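Foro Gedus > Automatización > Normas y buenas prácticas
Tema: Criterio de segmentación en manipulación de plantas

nchisholm
En la guía de Drornham cada acción empieza con el contacto y acaba al soltar. Con hojas pequeñas no me sirve: el fragmento pasa de una mano a otra y salen 18 segmentos donde el operario haría 2. Adjunto material.
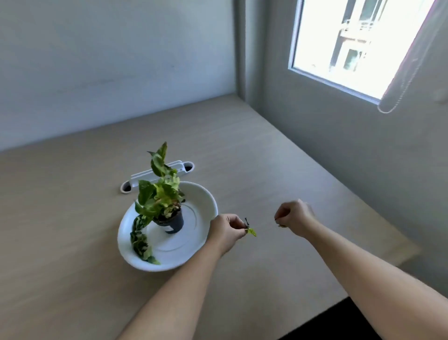
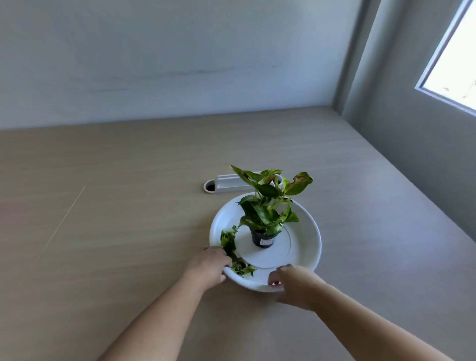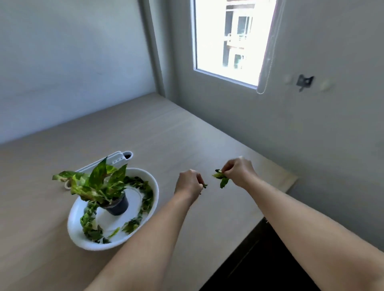 Poda de poto en maceta, vista desde la cabeza. Ambas manos visibles en las tres tomas.

slashari
El criterio de contacto no se toca. Si agrupas por intención, dos anotadores no coinciden. En Bajwa bajamos al 70 % de acuerdo.

p_pirzada
Discrepo. Sujetar el plato por el borde (segunda) es una acción bimanual y va en un solo segmento. La primera y la tercera, con material entre los dedos, piden etiqueta por mano.

slashari
Eso duplica las pistas.

p_pirzada
Sí. El apartado 10 lo permite desde marzo.

nchisholm
¿Y el fragmento que no se distingue bien? En la primera, lo de la mano derecha yo no lo etiquetaría como hoja.

tahira.r
«Objeto indeterminado», y a revisión. No se infiere la clase por el contexto.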